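The Nekwood wedding arch, for hire

I built the first Nekwood for my own wedding. We'd been quoted silly money for an arch we'd stand under for half an hour, so I dragged my brother into the garage and we made one. Then a friend wanted it, then her cousin did, and now hiring it out is most of my working life!

It comes apart into 8 pieces and goes back together with wooden pegs, so you won't need tools. Two people can manage it easily — three if one of them is holding the drinks.

What it costs

Hire is £300 for the weekend, with a £400 deposit that you get back once the arch comes home in one piece. If you'd like to keep yours for good (some people get very attached), I make them to order for £1,795. Orders for September weddings need to reach me by 12th March, please, as that's my busiest month by miles.

Flowers

I don't do flowers myself, I'm hopeless with them. Inese Ozoliņš at Wragg has dressed the arch more times than I can remember and she knows exactly where everything ties on. Her greenery-only version is my favourite, and it's kinder on the budget too.
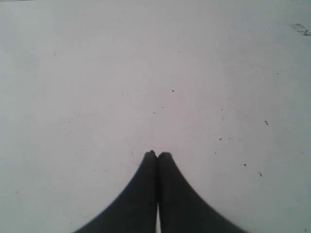
Delivery and collection

I deliver anywhere within an hour of Nerkero in my van, Pesto (yes, she's green). Further away than that, drop me a line with your postcode and I'll work out a price for you. Please check with your venue what time I can get in to set up.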